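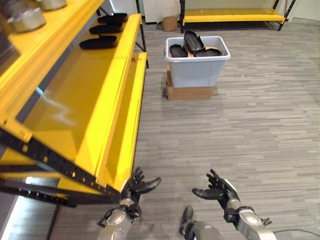 初一在Fletitz，2019年2月5日

早上八点给我妈打视频，她那边已经下午三点了，客厅里乱哄哄的，电视开着重播的晚会，没人在看。我舅坐在沙发最里头剥橘子，头也不抬，说了句“你那边天还没亮啊”。亮了的，就是阴，窗户外头一片灰，看上去跟没亮差不多。我妈把手机举得太近，整个通话我大部分时间都在看她的下巴和吊灯，让她拿远一点，她拿远了三秒钟又凑回来了。

她问我年夜饭吃的什么。我说昨晚吃了面，她“哎哟”了一声，那个声调我太熟了，后面一般要跟一大段。我赶紧说今晚才是正经吃，约了人，要做好多菜。她马上来了精神，问都做什么，鱼有没有，年糕有没有，有没有人会和面。我说有鱼，有饺子，年糕我打算自己试试。她说你会做年糕？你连米都淘不干净。我舅在后面笑出声了，橘子皮都掉地上了。

说起来我对过年这件事的态度这几年变了好多。刚出来那年觉得终于清净了，不用一家一家去坐着，不用回答那些问题，初一睡到中午，泡一碗面，美得很。第二年开始有点不对劲，除夕那天下班坐电车回家，车上所有人都是一副普通日子的脸，我也是一副普通日子的脸，就忽然特别想闻到楼道里炸东西的油烟味。我们家那个老楼，腊月二十八一过，整个楼道从一楼到顶楼全是油味儿，小时候嫌弃得要命，捂着鼻子往上跑。现在想闻闻不着了，真是！

所以今年我下决心要好好弄一顿。

上午先去Zolden买东西。那家店门脸很小，冬天门口总堆着白菜，我第一次去的时候以为是卖花的（门口确实也摆了几盆要死不活的绿萝）。老板娘过年也不关门，收银台上放了一碟子瓜子糖，结账的人自己抓。我要买糯米粉，货架上只剩下一个牌子，还是水磨的，运气不错。豆沙有罐头的，拿了一罐；红枣有点贵，犹豫了一会儿还是拿了，过年嘛。韭菜没有了！我站在冷柜前面发了半天呆，老板娘说一早就被抢光了，让我用大白菜。白菜也行，白菜猪肉本来就是我外婆的路子，只是我心里一直惦记的是韭菜鸡蛋的那种，咬开绿绿黄黄的，昨天晚上躺在床上都在想。

鱼是在河边那个市场买的。卖鱼的大叔问要不要去头，我说千万别去头，他愣了一下，又问尾巴呢，我说尾巴也留着。他大概觉得我是要拿回去当标本。我也想过跟他解释“年年有余”，可是我的外语水平到“鱼”和“余”这儿就彻底卡死了，比划了半天，最后变成我说“为了好运”，他点点头，很郑重地把鱼用两层纸包好递给我。走出去好远我还觉得挺高兴的。

回来的路上在Enetti喝了杯热巧克力，坐在靠暖气那张小桌子，手冻得通红，端着杯子半天缓不过来。旁边两个老太太在吵桥牌的事，一个说另一个上回出错了牌，另一个坚决不认。我听得半懂不懂，听出来她们大概吵了好几年了。我外婆跟她的麻将搭子也是这样，一张九万能翻来覆去讲到第二年。

下午就开始干活了。先弄年糕，这是我妈最不放心的一项。她给我发了一段语音讲做法，全长的语音里面没有一个准数，“糖放一点”“水看着加”“蒸到熟”。我又打过去问糖到底是多少，她说就是我们家那个蓝碗的小半碗。蓝碗在国内，我在Fletitz，妈！最后让她当场去称，她老大不情愿地找出厨房秤，称出来是90克。我郑重地写在冰箱贴着的那张纸上，从此我们家年糕也是有标准的了。

和糯米粉的手感很好玩，捏着是硬的，一松手又慢慢塌下去。我把红枣切碎拌进去，表面再摆一圈整的，摆得歪歪扭扭，像个没画好的钟。没有蒸笼，用大汤锅架了个盘子，锅盖上包了块毛巾。这个也是小时候看来的，外婆每次都包，说不包的话水滴下来年糕脸上要长麻子。小时候我就真的以为会长麻子，趴在灶台边上等着看。 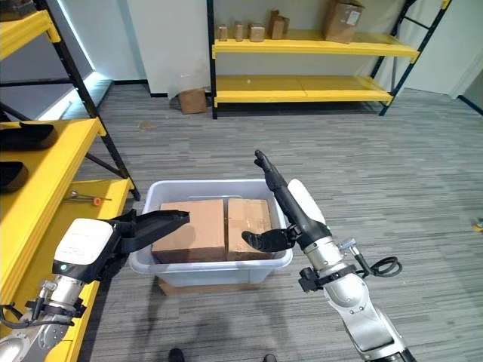 浅灰色的半透明箱子，里面并排放着两个纸箱。

蒸着的工夫开始剁馅。我住的这栋楼隔音很差，剁了没几下Morag就来敲门了。我吓一跳，以为她来提意见的，刀都没放下就去开门，估计把她也吓一跳。结果她是闻到枣子的味道上来问做什么呢。我说过年，她说过年不是早过了吗，我说我们的年今天才开始，是猪年，她问猪年是好还是不好。我想了想说应该是好的，有吃有喝。她说那她喜欢，她丈夫就是属……掰着手指头算了半天没算出来，让我晚上查好了告诉她。然后她下楼去，过了一会儿又上来，端了一盘自己烤的黄油酥饼，说过年不能空手。你看，规矩到哪儿都是差不多的。我顺势就请她晚上一起来了。

剁白菜要先撒盐杀水，这一步我去年忘了，结果包出来的饺子个个在板上坐着一滩水，皮全破了，最后煮成一锅面片汤。大家还很给面子，说这个汤很有特色。今年我老老实实撒盐，拿纱布包了使劲拧，拧得胳膊都酸了。馅里放姜末、葱花、一点花椒水，再打一个鸡蛋。香油倒多了，手一抖的事，也捞不回来，就这样吧，香总比不香强。

五点多Tharushi先到，她是来帮忙擀皮的。她说她在家里跟着奶奶做过各种饼，擀面杖拿得比我还稳。果然，她擀出来的皮圆得不像话，中间厚边上薄，一张接一张往我这边飞，我包都包不过来。我们俩一边干活一边聊各自家里过年的事，她们那边的新年在春天，也要煮牛奶饭，牛奶要煮到从锅里漫出来才吉利。我说那灶台谁擦？她说当然是小孩擦，她擦了十几年！我笑得差点把饺子捏扁。又说到压岁钱，她们是长辈夹在叶子里给的，她小时候收了钱就交给她妈“保管”，一保管就再也没见过。我说这个咱们两国完全一样，应该建交。

Brahim来的时候拎了一大盒椰枣和一袋子橙子。橙子太好了，过年桌上就该有橙子，圆的，亮的，一大盘子堆着，屋子里一下就有了过年的意思。他这个人很认真，进门先问有什么禁忌，哪些话今天不能说。我说不能说“死”，不能说“破”，碗要是打了得说“岁岁平安”。他拿手机记下来，练了好几遍“岁岁平安”，练得比我标准。后来整个晚上他都有点跃跃欲试，好像就盼着谁打个碗。

Cathal最后才到，说是下班晚了，其实我知道他在楼下转了半天找停车位，他进门第一句话就是骂停车。他带了一瓶酒，还有一副他自己剪的窗花，用的是那种包礼物的红纸，剪了一头猪。说是猪，耳朵特别长，Tharushi坚持认为是兔子。我贴在厨房窗户上了，背面还能看见一点圣诞树的花纹，挺喜庆的，反正都是节。

饺子包到后来就乱套了。Cathal包的像小枕头，Brahim包的像信封，Morag包了一个之后就宣布退休，坐在旁边喝茶指挥。我在其中一个里头塞了颗花生，小时候外婆塞的是硬币，我妈后来嫌脏改成了花生，我想想也还是花生吧，崩了谁的牙我可赔不起。一下锅我就再也认不出是哪一个了。

煎鱼出了点岔子。鱼太长，锅太小，头在锅里尾巴就在外面，尾巴在锅里头又翘起来。Brahim提议切成两段，我和Tharushi同时大喊不行（她其实不知道为什么不行，纯粹是支持我）。最后是把鱼弯着放进去的，煎出来是个半月形，装在盘子里倒有点像在跳。浇上热油和酱油那一下，“刺啦”一声，厨房里全是烟，Morag跑去开窗，冷风呼地灌进来，大家一边咳嗽一边笑。那个味道就是我家楼道里的味道！葱、油、酱油，还有一点点糊。我站在那儿举着锅，鼻子酸了一下，赶紧说是烟呛的。

吃饭是在客厅，桌子不够大，把书桌也拼过来了，高矮差了一截，盘子放在中间要当心。饺子蘸醋，我给大家示范，醋里放一点蒜末。Morag不太敢碰蒜，蘸了一点点醋，吃完又伸手去拿第二个，拿第三个的时候已经开始蘸蒜了。Cathal一口一个，吃得满头汗，问能不能每个月都过一次年。年糕切开的时候有点粘刀，中间稍微湿了点，可是味道是对的！真的是对的，跟家里那个几乎一样，枣子甜甜的，底下有一点点焦。我立刻拍了发给我妈，国内都后半夜了，没想到她居然秒回，说：“颜色浅了。”过了一分钟又来一条：“还可以。”

我妈的“还可以”是相当高的评价了，我决定截图保存。

鱼照规矩要剩一点。我把头尾都护住了，Cathal的叉子伸过来两回都被我拦下。他问明天吃可不可以，我说明天可以，明天随便你吃。他问那要不要给他打包。

花生最后是Morag吃到的。她嚼着嚼着停下来，很小心地问我馅里是不是应该有坚果，全桌都跳起来鼓掌，把她弄得莫名其妙。解释清楚之后她高兴极了，把那半颗花生用纸巾包起来放进了口袋，说要带回去给她丈夫看。对了，我给她查了，她丈夫属羊，她听完说难怪。

后来大家让我唱个过年的歌，我脑子里只有超市里放的那一首，恭喜恭喜那个，唱了两句就不会了，只好一直循环“恭喜恭喜恭喜你呀”。Brahim学得飞快，回家路上肯定还在唱。说到红包，我真的给每个人都准备了，里面放的是巧克力金币，红纸信封是昨晚自己糊的，胶水干了以后皱巴巴的。Tharushi说那她是不是得交给她妈保管。

Krešimir没来成，他在Magalhães值晚班，餐馆走不开人，发消息来说给他留点。我装了一盒饺子，挑的都是形状好的（也就是Tharushi和我包的），放冰箱里了，明天中午给他送过去。枕头和信封留给我自己煎着吃，煎了反正都看不出来。

碗是大家一起洗的，一个都没打，Brahim有点失望。

现在屋子里安静下来了，窗户上的长耳朵猪还在，油烟味散了一大半，我特意没把窗户全打开，留一点。初一按说不能扫地，扫地会把财扫出去，所以地上的面粉我就理直气壮地不管了，踩得满屋都是白脚印。头发也没洗，这个也是规矩，我妈早上特地又叮嘱了一遍，还说剪刀也别碰。Cathal剪窗花应该不算吧，他说是昨晚剪的。

明年我想试试炸春卷，还有外婆那种藕夹。藕这边能不能买到得问问Zolden老板娘。韭菜一定要提前去抢！最好除夕前两天就去，买回来拿湿纸包着放冰箱。还得弄口大一点的锅，或者买条短一点的鱼。

我妈刚才又发来一条语音，说水加少一点，火再大一点，颜色就上来了。我问少多少，她说，看着少。

睡了，明天还要上班。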